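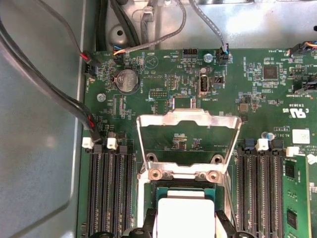
Chapter 7
Keeping Equipment in Service: Maintenance and Repair

Learning aims

After working through this chapter you should be able to:
explain the difference between planned and unplanned maintenance
work out availability from a record of running hours and repair hours
decide whether a part should be repaired, replaced or left alone
write a job sheet that another person can follow

Key terms: availability, breakdown maintenance, downtime, mean time to repair, planned maintenance, spares holding

7.1 The Drokville pumping station

The town of Drokville takes its water from a reservoir on higher ground to the north. Most of the supply runs downhill, but the houses on the east side stand above the level of the main and have to be served by pumps. There are two pumps in a brick building beside the road. One runs while the other stands ready, and the duty is changed over once a month.

In June the bearing on the first pump began to run noisily. The operator, Darcy Pirihi, wrote this in the log and changed over to the second pump. The second pump had not been run under full load for some time, and its shaft seal leaked. By the evening both pumps were stopped. The east side of the town, 392 houses in all, had no water for 20 hours.

Neither fault was serious. The bearing was a standard size and the seal cost less than a day's wages. Most of the time was spent finding out which seal was fitted, as the drawing in the building showed an earlier type. The right seal was then brought by road from the supplier's store at Berkero. Fitting it took under two hours.

The report on the stoppage was written by Petrică Căpraru, the district engineer, and is dated August 2, 2020. It made three main points. The standby pump should be run under load at every changeover. The drawings should be corrected whenever a part is changed. One seal and one set of bearings for each pump should be kept on the site.

We shall come back to this report several times. It is a useful case for study as the equipment was simple, the staff were competent, and the town still lost its water.

7.2 What maintenance is for

Every machine wears. Moving parts rub, seals harden, joints work loose, and metal left in damp air corrodes. Equipment with few moving parts is affected too. Electrical contacts tarnish, fans fill with dust, and insulation becomes brittle with heat. Maintenance is the work done to keep equipment in a state where it can do its job, or to bring it back to that state after a fault.

Breakdown maintenance means waiting until something fails and then putting it right. For a desk lamp this is sensible. The bulb is cheap, the failure harms no one, and changing bulbs early would waste them. Planned maintenance means doing the work at set times or after set hours of running. It suits equipment whose failure would be costly or dangerous, and parts that wear at a steady rate.

Most organisations use both. The skill lies in deciding which items belong in which group, and the decision should be looked at again whenever the use of the equipment changes.

7.3 Measuring availability

Availability is the share of the required time for which equipment is fit to run. It is found by dividing the hours for which the equipment was fit by the total hours for which it was required.

Suppose a pump is required for 2864 hours and is out of service for 28 of them. It was fit to run for 2836 hours, and its availability is 2836 divided by 2864, or 99.0 per cent to one decimal place.

This figure must be read with care. A single stoppage of 28 hours and a series of 28 stoppages of one hour each give the same availability, but their effects on the users may be very different. For this reason a maintenance record should show the number of stoppages and the length of each as well as the total. Section 7.4 sets out a form of record that does this.

Before you go on

1. List five items of equipment in your home or college. For each one, say whether breakdown or planned maintenance is more suitable, and give your reasons.
2. At Drokville the standby pump was fit to run according to the log. Explain why the log was misleading.
3. A compressor at the Orkberg works is required for 500 hours and is out of service for 20. Calculate its availability.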